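What's a power strip for?

One wall socket, lots of things to plug in. A strip shares it out. Ours is white, long cable.
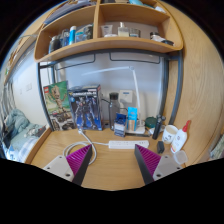
Power strip on the desk, model boxes behind.

Spare cable? Loose loops. Never a tight knot, it can get hot inside teh coil.

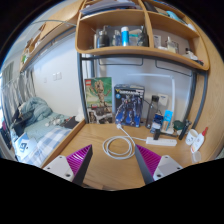

Keeping it safe

Drinks bottles well away from sockets. Lid on! Never plug one strip into another. And ask a grown up frist, always. 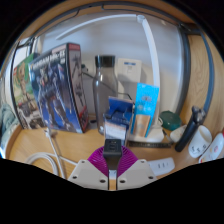
Cable in a loop, by the big GUNDAM box.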